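Cleaning and refocusing the wrist camera on a bag-picking cell

The wrist camera on our Jendden cell needs attention every 15 shifts, or sooner if picks on film bags start to fail. The job takes one person and no special tools beyond a 2 mm hex key and a lens cloth.

Before you start

Finish the current tote and send the arm to its service pose. Set the controller to manual, hang your tag on the enable switch, and write down the focus value from the camera page. Ours normally reads 297. If yours is far off that, tell Houda Soliman before changing anything.

Cleaning

1. Blow dust off the lens ring. Don't wipe it dry first.
2. Wipe the glass with a damp lens cloth, center outward.
3. Check the two bracket screws. They should be snug — the bracket is soft aluminum and the threads strip easily.
4. Look along the cable for flat spots where it passes the wrist joint. Replace it if you find one.

Refocusing

Put the test card on the work surface and jog down in slow mode until the height readout says 94 mm. Turn the focus ring until the fine bars separate, then lock it. Save the new value under recipe 1334.

Checking with film

Swap the card for a piece of plastic film and go down to grasp height. The lens can't hold focus this close, so don't touch the ring again. Look at color and brightness only. 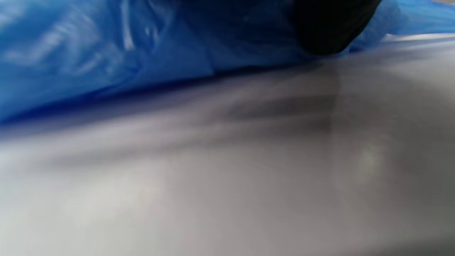
If the film and the surface under it blend together on your screen, lower the exposure one step and try again. Shine on the folds is fine as long as the edge of the film can still be followed. Two steps down is the limit. Past that the problem is usually the ring light, and Yiran Tian keeps the spares.

Run ten picks at slow speed, then ten at normal speed. Log the focus value, the exposure step and any missed picks, and take your tag off the switch.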